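Loteck Vegetable Purée Concentrate
Product information for catering and household customers

Product code: 2484
Pack sizes: 600 g pouch; case of 12 pouches
Storage: ambient until opened
Supplied by: Eltosstead Foods

Description
Loteck Vegetable Purée Concentrate is a smooth cooked base made from carrot, courgette, red pepper and onion. It is intended for use in soups, stews, pasta sauces and minced meat dishes where additional vegetable content is wanted without visible pieces. The purée contains no added sugar and no artificial colouring. Salt is not added during manufacture, and customers should season the finished dish to taste.

The product is prepared at our Grarnavell kitchen. Vegetables are washed, trimmed and steamed before being passed through a fine sieve and reduced. The colour may vary between deep orange and light brown according to the season. Batches made from September onwards are generally darker owing to the higher proportion of maincrop carrots. This variation does not affect flavour or keeping quality.

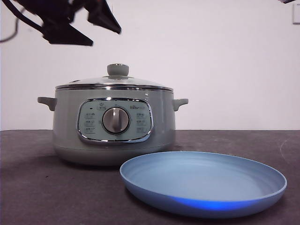 Directions for use
Shake the pouch before opening. For sauces, add one part purée to three parts liquid and simmer gently for 8 minutes, stirring from time to time. For soups, the proportion of liquid may be increased until the preferred thickness is reached. The purée may also be stirred directly into cooked rice, couscous or mashed potato.

Where the purée is added to a dish containing milk or cream, it should be warmed separately and combined at the end of cooking. Prolonged boiling after the addition of dairy products may cause the sauce to separate.

One 600 g pouch is sufficient for 8 adult portions of pasta sauce. Customers preparing meals for young children may wish to begin with a smaller quantity and increase it over several meals.

Allergens and dietary information
The recipe contains no ingredients derived from milk, egg, gluten, soya or nuts. Celery is handled on the same premises and the product is therefore not suitable for persons with a celery allergy. The purée is suitable for vegetarians and vegans.

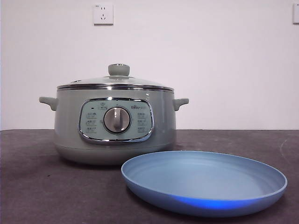 Storage after opening
Transfer any unused purée to a clean, covered container, refrigerate and use within three days. The purée may be frozen in portions on the day of opening. Frozen portions should be defrosted in the refrigerator overnight and should not be refrozen. Do not heat the product in its pouch, as the lining is not intended for use in microwave ovens or boiling water.

Related products
Ertürk Roasted Pepper Base, mild
Ertürk Roasted Pepper Base, hot
Loteck Tomato and Lentil Base
Loteck Mushroom Concentrate (case of 12 only)

Ordering and delivery
Single pouches may be ordered by household customers through the online shop. Catering customers are supplied by the case and should quote their account number with each order. Orders received by noon on Monday are dispatched in the same week. Cases damaged in transit should be reported on the day of delivery, and the outer carton retained for inspection.

Enquiries concerning ingredients, menu planning or samples should be addressed to Fiifi Kwofie, Product Information, Eltosstead Foods. Please quote product code 2484 and the batch number printed on the base of the pouch.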